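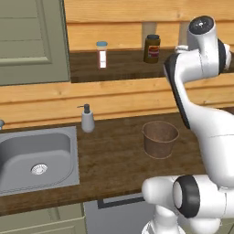
The Upstairs Sink

Home | Stories | Poems | Archive | Contact

Feb 24, 2025
By Radwa Hamdy

Print this story | E-mail this story

My aunt left me the apartment on Stoleo Street in December, along with her debts and a key that fit nothing. I moved in with two suitcases.

The man downstairs was called Đàm. He knocked on the first night and asked if I was running water. I said no. He said he could hear it. I let him in and he stood by the sink with his head tilted.

"She used to sing while she washed up," he said. "The pipe carried it down to me."

I told him I didn't sing. He nodded and went home.

I worked evenings at the ticket window of the Prirkik and got back late. I washed my plate, my fork and my cup. Sometimes I talked to myself about the bus, or about the 208 dollars I owed the gas company. Once I read my aunt's old letters out loud, all three of them, to hear how they sounded.

The next morning there was a jar of plum jam outside my door. The label said only "for the letters."

I was angry for most of a day. Then I ate some of the jam on toast.

That night I ran the tap and waited until the noise in the wall stopped. I put my mouth near the drain.

"Which one did you like?" I said.

It took him a while to climb the stairs.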